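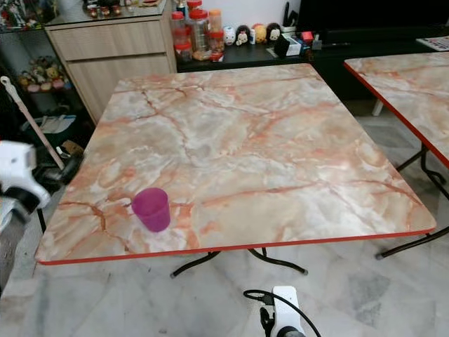 *Figure 7.1 Folding tables with marble-patterned tops and red edging; a cup stands on the nearer one.*

# Chapter 7: The Single-Screen Cinema as a Local Business

When Wilmer Ccori took on the lease of the Escobedo, a cinema of 203 seats on the main street of Zatlow, the building had shown films without a break for 40 years. It had one screen, one foyer and one projection room reached by an iron stair. The previous operator, Heriberto Rengifo, left behind the seating, a popcorn machine, and a set of ledgers in which the takings of every performance had been entered by hand. Those ledgers are used throughout this chapter, and extracts from them are set out in the tables that accompany Sections 7.2 and 7.4.

The chapter is concerned with how a cinema of this kind earns its income and what it must pay out before any of that income can be called profit. Chapter 6 dealt with the large chain operator, which may spread the cost of a poor week across many sites. A single-screen house has no such protection. If a film fails to draw an audience, there is no second auditorium to which a more popular title can be moved, and the staff, the heating and the rent must be paid all the same.

## Before you begin

Readers should be familiar with the terms *fixed cost*, *variable cost* and *margin*, which were introduced in Chapter 2. Some acquaintance with the release calendar will also be helpful, although its main features are restated in Section 7.3. By the end of the chapter, you should be able to:

- explain how ticket income is divided between a cinema and a distributor;
- work out the number of seats that must be sold for a performance to cover its costs;
- describe the part played by the refreshment counter in the accounts of a small cinema;
- discuss the case for and against membership schemes.

## 7.1 Where the money comes from

A cinema sells two things: a seat for the length of a performance, and whatever the customer chooses to buy before going in. The price of the seat is shared with the distributor of the film under terms agreed before the booking is confirmed. The share taken by the distributor is commonly highest in the opening week and falls in the weeks that follow. An operator with one screen therefore faces a choice. The film may be booked on release, when interest is greatest and the terms are hardest, or it may be booked later, when the terms are easier but many people in the district will have seen it elsewhere.

Mr Rengifo generally waited. His ledgers show that the Escobedo seldom took a new film in its first week, and that the exceptions were almost all family titles shown in July. Mr Ccori has followed a different course — he books early, and runs each title for a shorter time. Neither policy can be judged on ticket income alone, and students are advised to hold back any opinion until the counter takings have been examined.

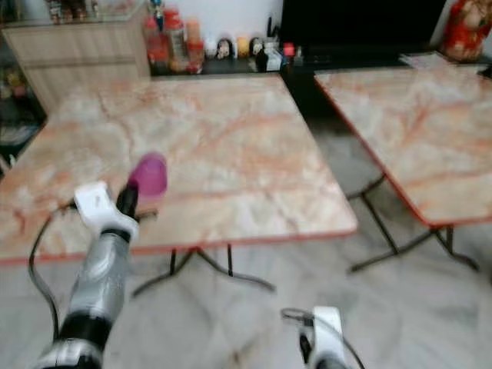 *Figure 7.2 A small pink cup held in a white gripper above the edge of a marble-patterned table.*

Sales at the counter are not shared with the distributor. A drink or a bag of sweets sold in the foyer may bring in less than a ticket, yet leave more behind once costs have been met. This is the reason that many small operators regard a full house at a modest price as preferable to a half-empty one at a higher price. The argument has limits, which are taken up in Section 7.4, where the matinée audience is treated separately from the evening audience.

A third source of income, the hire of the auditorium to schools, societies and private parties, was of little importance under the former lease. It has since grown, and in some weeks it pays the wages of all 5 members of staff. Hire income is easy to forecast once a booking has been made, but each booking removes a performance from the programme — a cost that does not appear in the ledger and must be estimated by the operator.

### Terms used in this section

**House:** the audience at a single performance, or the number of seats available to it.

**Run:** the period for which a title is shown without interruption.

**Holdover:** the extension of a run beyond the date first agreed with the distributor.

**Dark night:** an evening on which no performance is given.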